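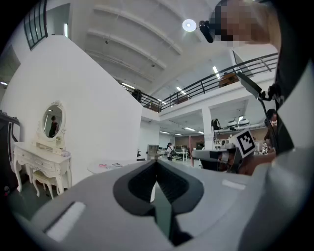

Gasham is a hill village known for its remarkable winter lantern fair, held every February. It has 860 residents and stands on the east bank of the Vlachou, a short, lively river with 17 stone weirs — a wonderful number for such a small stream!

The fair was started by the schoolteacher Lumturie Papadopoulos, who taught her pupils to fold lanterns from waxed paper. The first parade had 57 lanterns and ended at the old mill. The route now runs on to Pruvby, where the singing carries on late into the night.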